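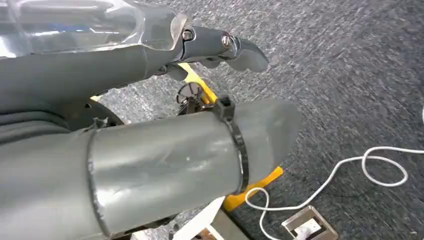
Thread on where the touring car title stands going into the last round at Fastholm in October. I've been to most of the rounds this year and a few people asked me to put it in one place.

Rajeshwari Rao leads on 209 points. Pollusetti is two behind. Thomas is third and needs both of them to have a bad day, but he isn't out of it yet.

So the fight is mostly between the first two. Rao drives for Uteck, a family team that has been in this series a long time and never won it. Pollusetti runs his own car with his own money and a small crew.

Scoring first, for anyone new. You get points for finishing position in each race, and there are two races at Fastholm. Nothing for pole. Nothing for fastest lap either, they dropped that over the winter.

I liked the fastest lap point but I understand why it went. People were pitting for new tires near the end when they were out of the running, and it made the last laps messy for everyone else.

Fastholm is 2,748 meters long and it is narrow. There's one real passing place, the hairpin at the end of the back straight. You can try it into the first corner too if the driver ahead makes a mistake coming onto the main straight.

What that means is qualifying counts for more there than anywhere else on the calendar. Start on the front row and you'll probably finish near it.

Rao's qualifying has been her strong point. She gets the tires warm early and does her time on the second flying lap, then comes in and sits there while everyone else tries to beat it.

Pollusetti does it the other way. He waits, goes out late when there's more rubber down, and takes the risk of a yellow flag spoiling the lap. It has spoiled it twice this year.

If you want one reason he isn't leading, I'd say that one. His race pace has been as good as hers, and better when it's hot.

It won't be hot in October. Fastholm sits in a valley and the sun doesn't reach the back part of the track until late morning. The first race starts before that.

Cold track, cold tires, the rear-drive cars will struggle on the opening lap. Uteck's car is front-drive. Pollusetti's is rear-drive. So is Thomas's.

The front-drive cars get heat into the front tires quickly and then wear them out. In a short race that's fine. In the longer afternoon race it starts to hurt after the halfway point.

Race one is the short one, so I expect Rao to be ahead after it. How far ahead depends on who gets between them.

Race two runs 30 minutes plus a lap. That is where Pollusetti has to do it. His car looks after its rear tires well, and you can see it in the lap times. They hardly drop off.

The other thing about race two is the grid. It's set by the finishing order of race one with the top part reversed, and how many places get reversed is decided by a draw on the podium.

So it's possible to win race one and start well back in race two. On a track with one passing place that's a big deal. I've heard drivers complain about it all season and I've also seen the same drivers enjoy it when it worked for them.

Uteck asked for the draw to be scrapped for the final round. The organizers said no, rules are rules and they were published before the season. I think that was the right call even if I don't love the format.

A word on ballast. The success weight comes off for the last round. Rao has carried the most of anyone this year and hers comes out completely. Pollusetti loses nearly as much, so between the two of them it doesn't change a lot.

It changes more for Thomas going the other way. He's been running light all summer and some of his good results came from that. With everybody on equal weight he'll have to find the time somewhere else.

I'd still keep an eye on him. He grew up near Fastholm and did his first club races there. He knows where the bumps are in the braking zone at the hairpin and he brakes on the inside of them where the others go around.

Somebody asked about the contact at the last round. My view, having watched the replays more times than I should have: Pollusetti was alongside, Rao turned in as if he wasn't, and both of them could have left more room.

The stewards called it a racing incident and moved on. Rao lost a mirror, Pollusetti bent a steering arm and dropped out of the points. Without that he'd be leading now, and his supporters will tell you so.

His supporters leave out the spring race where he got a safety car at the perfect moment and jumped half the field. It evens out over a season, or close enough.

I spoke to Rao briefly in the paddock afterward. She said she'd seen the onboard and would do the same again with a little more space. She wasn't angry about it. She was mostly hungry and looking for her lunch.

Pollusetti was in a worse mood, understandably. His crew had the corner of the car apart before the podium was finished. They don't have a spare set of everything like Uteck does, so a part broken in race one can mean no race two.

That's a real factor for Fastholm. The walls are close on the exit of the first corner. A light tap there costs Uteck some time in the garage. It could cost Pollusetti the championship.

There'll be a full grid too. Entries are over 30 as of this morning, with a few one-off cars coming in for the final. Some of those drivers are quick and have no reason to be careful around anyone.

The drivers' briefing usually includes a line about respecting the title contenders. It usually makes no difference by the second lap.

Tie-break, in case it comes to that. Level on points, it goes to most wins. Pollusetti has one more win than Rao. So if he outscores her by exactly two, he takes it.

That makes it simple for her. She can afford to lose one point to him over the day. Anything more and it's his.

In practice the gaps between positions near the front are bigger than that. If he beats her in both races he's champion, no sums needed. If they take one each, you'll want a pencil.

What would I do if I were Uteck? Qualify at the front, take race one, and then hope for a kind draw. I wouldn't ask her to drive defensively. She's not good at it. Her worst races this year were the ones where she was trying to protect a position.

What would I do if I were Pollusetti? Go out earlier in qualifying. One banker lap before the track gets busy, then wait for the good conditions if he wants. I've said this since spring and he hasn't called me for advice.

Weather: too early to say. If it rains the whole thing gets thrown open. Thomas is the best of the three in the wet and I don't think it's close.

Practical stuff for anyone going. The main lot fills up by 8. Use the field on the north side, it's a longer walk but you'll get out faster in the evening. Wear boots, it's muddy even in a dry week.

Best place to stand is the bank on the outside of the hairpin. You see them come all the way down the straight and most of the moves happen right in front of you. The first corner looks better on the map – but there's a fence in the way.

The food van by the footbridge takes cash only. The one behind the garages takes cards, and the line is longer.

My pick, since people always want one: Rao for the title, Pollusetti to win race two. I've had this wrong the last couple of years so don't put money on it.

Correction to the post about the grid draw. It's done after the race one podium, in the paddock, by whoever won the race. It used to be on the podium. Thanks to the marshal who messaged me.

One more question from the replies: yes, Rao has signed with Uteck for next season. I don't know about Pollusetti. He told me it depends on sponsors and he'll look at it over the winter.

I'll post qualifying times from the track if I can get a signal. Last year I had to walk up to the road for it, so they may come late.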